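Schlauchpaket-Nachrüstsatz Femmont SP-2 im Test: Montage, Schleifenlänge, Wartung

Von Sachiko Hayashi
9/2/23

Der Nachrüstsatz SP-2 von Femmont richtet sich an Betreiber kleiner Greifzellen, die Druckluft und Signalleitungen bislang mit Spiralband am Arm entlangführen. Geliefert werden ein Luftschlauch, eine vorkonfektionierte Leitung, Kabelbinder in zwei Breiten, vier Halter und eine gefaltete Anleitung. Bezogen haben wir ihn über Kapoor zum Preis von 134 Euro netto. Eingebaut ist er seit Juni an unserer Zelle für das Greifen von Blöcken aus einer offenen Kiste.

Lieferumfang und erster Eindruck

Der Schlauch ist ab Werk auf Länge geschnitten, beide Enden sind sauber rechtwinklig. Die Leitung hat am Greiferende einen gewinkelten Stecker, am Sockelende offene Adern mit Aderendhülsen. Die Halter haben Gewindeeinsätze aus Messing. Die Schrauben dazu fehlen im Beutel und müssen aus dem eigenen Bestand kommen, was auf der Verpackung nicht steht. Die Anleitung ist zweisprachig, die deutsche Fassung verwechselt auf Seite zwei Zug- und Druckseite der Schelle. Wer sich an die Zeichnung hält, kommt zurecht.

Montage

Vor der Montage wird der Arm in Wartungsstellung gefahren, abgeschaltet und drucklos gemacht. Die alte Führung lässt sich in wenigen Minuten entfernen. Danach wird das neue Bündel vom Greifer aus zum Sockel hin verlegt, nicht umgekehrt. Sonst sammelt sich die überschüssige Länge am Handgelenk.

Femmont empfiehlt für das Handgelenk eine freie Schleife von 200 mm. Für unsere Bewegungen reichte das nicht: In der äußersten Drehstellung stand der Schlauch unter Zug, und der Stecker am Greifer wurde seitlich belastet. Mit 420 mm war die Belastung weg. Die größere Schleife beansprucht allerdings Platz über der Kiste und muss im Bahnprogramm als Störkontur berücksichtigt werden. Wir haben den Hüllkörper des Greifers entsprechend vergrößert und alle Anfahrpunkte mit reduzierter Geschwindigkeit neu abgefahren.

Die Binder werden zunächst nur handfest gezogen. Anschließend jede Achse einzeln in beide Endlagen bewegen, Bündel beobachten, Binder nachsetzen, erst dann festziehen. Die Enden schneidet man bündig ab, sobald die Lage endgültig ist. Solange noch nachgestellt wird, dürfen sie stehen bleiben.

Kritisch ist der Bereich zwischen Schleife und Kistenwand. Beim Greifen dicht am Boden kommt der gesamte Kopf tief herunter, und die Kiste darf sich dabei nicht verschieben. Wir halten sie mit Stangenzwingen am Rand. Deren Griffe gehören ebenfalls in die Störkontur - beim ersten Durchlauf hatten wir sie vergessen und die Bahn von Hand gestoppt. Die roten und grünen Blöcke dienen uns als Prüfteile, weil sie auch in Wandnähe gegriffen werden müssen. 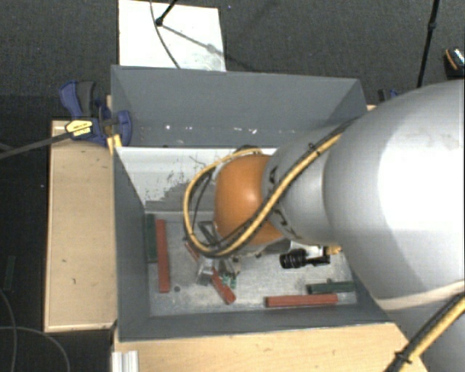 Betrieb und Wartung

Die Sichtprüfung erfolgt bei uns vor jeder Schicht und umfasst Schleife, Binder, Halter und Stecker. Nach 678 Betriebsstunden zeigt der Schlauch leichte Glanzstellen dort, wo er über die Gelenkabdeckung läuft. Risse oder Undichtigkeiten haben wir nicht festgestellt. Die Leitung ist ohne Befund, ein Wackelkontakt trat bisher nicht auf.

Zwei Binder haben sich gelockert, beide aus der schmaleren Sorte. Wir haben sie durch breite ersetzt. Zum Tausch des Schlauchs muss das Bündel vollständig geöffnet werden, denn Femmont sieht keine wiederverschließbaren Binder vor. Klettbänder von Brivano passen von der Breite her, sind aber nach unserer Erfahrung am Handgelenk zu nachgiebig. Am Unterarm kann man sie verwenden.

Die Halter sitzen fest. Nach jedem Eingriff markieren wir die Schraubenköpfe mit Sicherungslack und tragen die Schleifenlänge in das Zellenbuch ein. Eine Angabe zum Wechselintervall fehlt in der Anleitung. Auf Anfrage nannte der Hersteller keinen festen Wert und verwies auf die Sichtprüfung.

Vergleich mit dem Vorgänger

Zuvor lief an der Zelle ein Satz von Hurevent mit geschlossenem Wellrohr. Das Wellrohr schützt besser gegen Abrieb, ist jedoch deutlich steifer und verdeckt Schäden am Schlauch. Für staubige Umgebungen würde ich weiterhin dazu greifen. Für eine Zelle mit häufig wechselnden Greifern ist die offene Führung im Alltag schneller zu prüfen und zu ändern.

Bewertung

Positiv: Konfektionierung, Halter, Zugänglichkeit.
Negativ: fehlende Schrauben, schmale Binder, Fehler in der Anleitung, zu knapp bemessene Schleifenempfehlung.

Für kleine und mittlere Arme mit begrenztem Drehbereich am Handgelenk ist der SP-2 brauchbar. Wer das Handgelenk weit dreht, sollte den Schlauch eine Länge größer bestellen und vor der Freigabe sämtliche Endlagen von Hand prüfen.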